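Quieting a Studio Computer: Workshop Tips

If you record acoustic instruments or voice in the same room as your computer, the computer ends up on the track. Fans are the usual problem, followed by vibration through the desk.

Start with placement. Get the tower off the desk and at least 30 inches from any microphone. A cardioid mic should have its back to the machine. Thick felt under the feet helps on a hard floor.

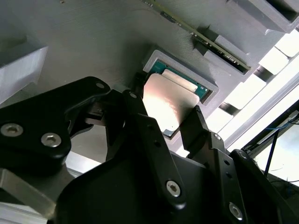
Check your buffer size next. A small buffer makes the processor work harder, and the fans follow. Use 64 or 128 samples while playing live controllers, then go up to 1024 for mixing.

Dust makes fans run faster than they need to. Clean the filters every 90 days, more often with carpet or a cat. Shut down and unplug first, and hold the fan blades still while you blow them out.

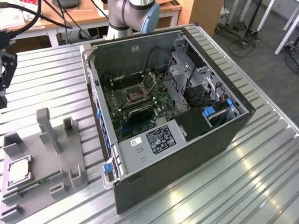
Long improvised sets heat a machine more than short takes do. If you take the processor out to replace it or check the thermal paste, lay the tower on its side first. With the lever up and the socket empty, as on this green board, keep the compressed air well away -- the contacts inside bend easily. Clean the old paste off completely before putting on new.

Hum is a separate matter. Run the computer, the interface and the speakers from one power strip, and keep audio cables away from power cords.

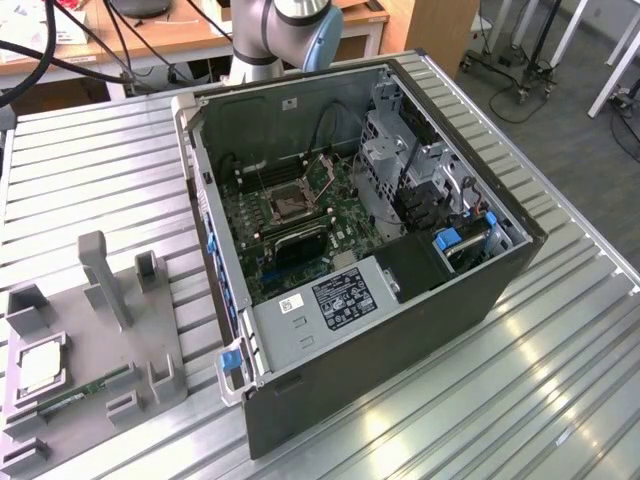
One reader wrote in to say that moving the tower into a closet with a long USB cable did more than any fan swap, though the closet door had to stay open in summer. Keep passive USB cables under 15 feet.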